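The first thing my daughter drew when her teacher asked what kindness looked like was a bus driver. Not me, not her dad, a bus driver! Mr. Javier (Amado, to the grown-ups) waits an extra beat at the Melville stop when he sees kids running, and in her mind that settled it.

I've been thinking about that drawing ever since I sat in on the Listening Circle at Noswood, the little community school where Felicidad Navarro has been teaching kids to talk about feelings for 14 years. I went for one afternoon in April and ended up going back for 8 more.

The circle is simple. Five kids sit on the rug, one holds a smooth stone, and only that kid talks. I thought it would last maybe two minutes before somebody poked somebody. It went on for half an hour, and a boy named Jericho told us about missing his grandmother in such a plain, steady voice that I had to look at my shoes.

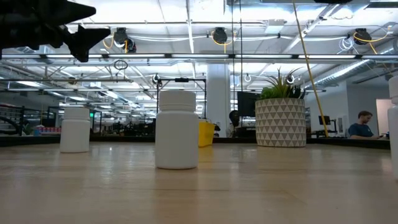
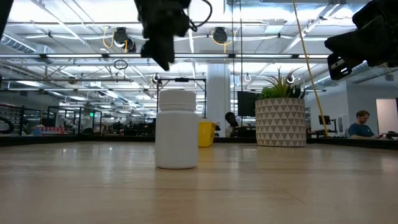
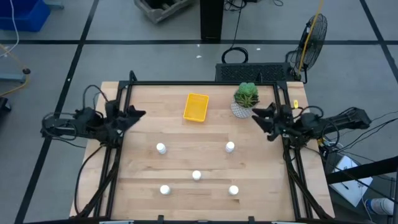 Felicidad's favorite activity is the worry jar, and I've since stolen it for our kitchen. Kids write down a worry, fold it up small and put it away until the next circle, when they can read it out, keep it or tear it up. Any container with a lid will do, and a plain white bottle with a screw cap, no label on it, leaves a kid plenty of room to draw whatever face their worry has. My daughter gave hers eyebrows. Very stern ones.

Genalyn Yap, who teaches the older group, does it with letters instead. Her students have written 992 of them over the years, some to friends, some to themselves, and a few to a dog. She keeps them in folders by the window and hands them back at graduation.

We do our own circle on the couch now, after dinner, with a stone we picked up on the trail at Gravden. Last night my daughter held it for a long time and then said she was still thinking, so we waited.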